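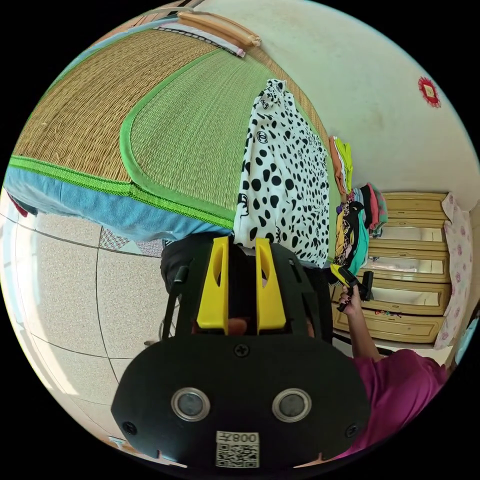 Spent the morning going through our equipment budget for the folding project, and people keep asking what we buy and why. Putting the whole thing in one thread. We are a small team, so these are small numbers.

We teach robots to handle laundry. Shirts, towels, kids' clothes, bedding. Most of the training data comes from people folding clothes in their own homes with a gripper in each hand. The robot arms come later and they are a separate budget.

The first question in planning was how many grippers. The answer is always in pairs, plus spares. You can't fold a shirt with one hand, and if one unit of a pair is down, that home is down.

We got quotes from two suppliers. Floltden came in at $557 per unit. Qureshi came in at $420. Same general idea in both: parallel fingers, cameras on the body, something you hold and squeeze.

The $137 gap looked easy. Then we asked for the price list on parts. Qureshi doesn't sell fingers separately. If a finger cracks, you send in the whole unit and wait. Floltden sells fingers as a set and you change them yourself with a screwdriver.

Fingers are what we go through. They get dropped on tile, they get closed on zippers, they get packed badly. I would budget for them the way an office budgets for printer ink.

We went with Floltden for the main order and kept one Qureshi pair from the trial. That pair works fine. It stays in the office for testing because I don't want two kinds of parts out in the field.

Label every unit the day it arrives. Number on the body, same number in the spreadsheet, same number on the case. We skipped this on the first batch and lost most of a week matching recordings to hardware.

Cables were the line I got wrong. I put down one per gripper. They bend at the plug, they get stepped on, they get left behind. The new plan has 3 per gripper and I don't expect to have any left over by November.

Storage was the other one. Video adds up faster than the sales sheet suggests, because people work longer sessions once they get comfortable. We now buy drives before we need them -- finding out they're full while you are in somebody's bedroom is a bad afternoon.

What we don't buy: clothes, furniture, folding tables, lights. The homes already have all that, and it's better than anything we would set up. One family folds on the bed, another on the floor, another on top of the washing machine. A robot that has only seen our office table won't know what to do with any of it.

Someone asked if we could save money by renting one apartment and doing all the recording there. We priced it. Rent for a few months was more than what we pay households for their time, and we would have ended up with one bed and one dresser in every recording.

Pay for the people doing the folding is the biggest line in the whole budget, bigger than hardware. It should be. If you are planning something like this and the grippers cost more than the hours, I would check the hours again.

Also plan for training time. A new person needs a couple of sessions before the folds look natural. Those hours are paid too, and we keep the recordings but mark them separately.

Now the arms. We have a quote from Zimasard for a two-arm setup with a stand. I'm not posting the number because it's still moving. Delivery, setup and the first year of service were all listed on different pages, so read to the end before you compare.

Things I asked every arm supplier, in case it saves somebody an email: Does it run on a normal wall outlet? Will it fit through a standard door without being taken apart? Who do we call when a joint fails, and what does that visit cost? Is the software a one-time price or yearly?

Only one supplier answered all four the first time. Two sent me a brochure.

We're holding off on the arms until the Berlow grant is settled. I would like to have them sooner, but the recording can go on without them, and the grippers are what we need now.

If the grant comes through smaller than we asked, the order of cuts is already written down. The second arm setup goes first, then travel, then the spare drives. Household pay doesn't get touched.

One last item. I keep $500 aside that isn't assigned to anything. So far it has gone to shipping, a replacement charger, padded cases, and one rush order of screws. The screws were cheap. The rush part wasn't.

Somebody asked for the blank version of the spreadsheet. I'm taking our prices out of it and will add it to this thread when it's cleaned up. It has tabs for units, spare parts, hours and storage. Change the column names to whatever you use.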